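Food and Beverage Service, Basic Level
Unit 4: Trays, Cups and the Service Table
Notes prepared by Mawar Wibisono

Please read these notes before the practical class and bring them with you. The page on glassware is separate and you will receive it in Unit 5.

1. What this unit covers

In Unit 3 we learned to greet the guest and to write the order. Now the drink is ready and somebody must bring it. Many students think this is the easy part, and then they meet their first full tray. We will study how to choose the tray, where to put the cup on it, how to carry it, and how to set it down on a long table where other people are working too.

At the end of the unit you should be able to carry one cold drink and one hot drink from the counter to the table, and set both down with the handle in the correct position.

2. The tray

We use two kinds of tray in our training room. The round tray is for carrying drinks on one hand. The rectangular tray is for carrying with two hands, and it can also stay on the table as a place for the drink. Students of the Tremotari evening course use only the rectangular tray until they pass the first test.

The raised edge of a tray is called the rim, or sometimes the lip. It stops a cup from sliding off when you turn. It does not stop a cup from falling over, and this is a different problem. A tall cup can tip over the rim very easily if you stop suddenly.

Before service, look at the inside of the tray. Wipe it, and then dry it with a second cloth. A wet tray is slippery, even when the surface has a texture. On a dark tray you will see every drop and every crumb, so check it under the light.

Vocabulary: rim, surface, corner, to wipe, to slide, to tip over.

3. The cup and the mug

A cup can be with a handle or without. In these notes I say "mug" for a bigger one with a handle and straight or nearly straight sides. A "tumbler" is a drinking cup without a handle. In the Skemico catalog, which we use for ordering, all tumblers are on one page, both glass and plastic.

Many tumblers are tapered. It means the top is wider than the base. A tapered cup is good for stacking and comfortable for the hand, but when it is full the weight sits high. Hold it in the lower half. Never put your fingers on the rim or inside it, also when you collect the empty ones.

With a mug the question is the handle. Turn it to the right side of the guest, a little toward him. If the guest is left-handed and you have noticed it, turn it to the left. Guests remember this.

4. Where to put it on the tray

For one cup on a tray carried with two hands, the safest place is the middle. For two cups, put the heavier one nearer to your body. When the tray stays on the table as a place for one guest, the cup may stand to one side, and the free part is kept for a spoon, a napkin or a small plate.

Tables in our room are long, so we put one tray for each place and leave free table between them. Do not let the trays touch — when one is pulled, the other will move also.

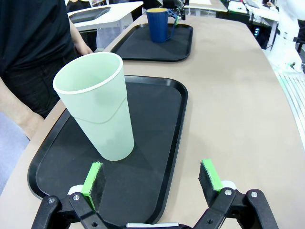 Table Setting: Single Drinks

One tray, one drink. The pale green tumbler stands on the left half of the near tray and the right half is left free. On the farther tray there is a dark blue mug, yellow inside, with the handle on the right side. Both trays are black with rounded corners, so the drinks are easy to find with the eye.

5. Practice

Work in pairs. One student is the guest and the other serves, then you change.

a) Set two trays on the long table. Put a tumbler on one and a mug on the other.
b) Fill the tumbler with water to two fingers below the rim. Leave the mug empty the first time.
c) Carry each tray from the counter and set it down without noise. Put the near edge down first, then lower the rest slowly.
d) Repeat with water in the mug.

Write in your notebook what was difficult. A few sentences are enough. Students who spill should dry the table and the floor immediately and then continue. You do not lose points for a spill in practice.

6. For next class

Learn the words from parts 2 and 3. Read the Tjoa worksheet, first page only, and bring a clean, dry cloth.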